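Can a Robot Fold Your Shirts?

I've been trying out the Hilard folding kit, and I love it! You get 2 robot arms, and each one has a gripper — that's the robot's hand. Two fingers pinch the cloth, a bit like you picking up a potato chip. The kit comes with 26 practice lessons. Shirts are tricky for robots, though — cloth flops into a new shape every time!

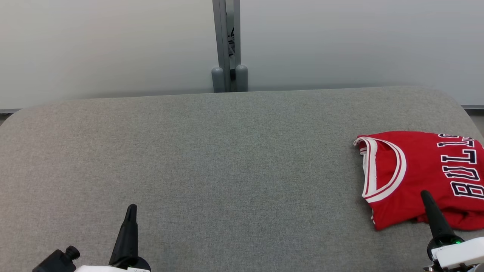 Rhiannon Hughes wrote in to ask if it can do socks too. Not yet, Rhiannon! The sock lessons come out in October, and I'll be trying those next.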